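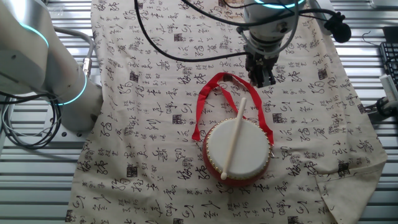

Hasville Open Day of Robotics

Thursday, July 11, 2019
By Fatos Pavlović

The Hasville Open Day of Robotics is a yearly visit day at the Vamier workshop in Hasville, where members of the public can watch robot arms handle household and folk objects. It was started by Sveva Pellegrini, an engineer who had before taught machine control at the Dranitz technical school. The day is free of charge, but places must be booked from January.

Programme

The visit is made in groups of 15 persons, and each group stays 30 minutes at the work table. The first part is a short talk about safety and about how an arm is taught a movement. The second part is the demonstration, which most visitors come for.

The best known demonstration is called "the drum". A small red drum with a strap is put on a cloth printed with Chinese calligraphy, and the arm with its black two-finger gripper has the task to take it by the body and lift it. The difficulty lies in the strap. It is soft and takes a different shape each time, so the path of the gripper cannot be planned only from the position of the drum.

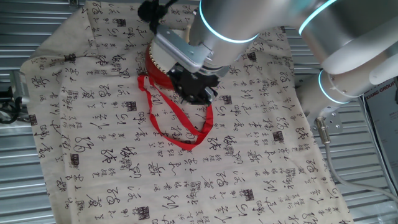 The printed cloth was chosen by Pellegrini for a technical purpose. A plain table is easy for a vision program -- the object stands out at once -- while black writing in many sizes gives the program much more to sort out. Visitors often ask what the characters say, and the guides have a sheet with a partial translation.

The grip is also explained to the visitors. If the fingers close too weakly, the drum can turn between them. If they close too strongly, the body can be marked. The guides let the visitors try both cases by hand, with a spare gripper and a cardboard box.
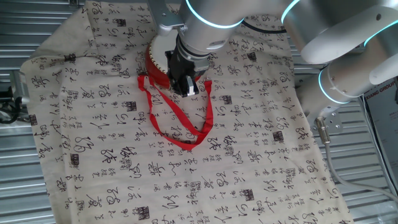 After the lifting, the guide may ask for the movement to be repeated at a lower speed. Questions are taken at this moment, and not during the movement, so that the operator is not disturbed.

Attendance

The first open day had 1011 visitors. The highest number until now is 2279, in the year when the Delacroix hall next to the workshop was also opened for the public. School classes are received in the morning only.

See also

Vamier workshop
Dranitz technical school
Delacroix hall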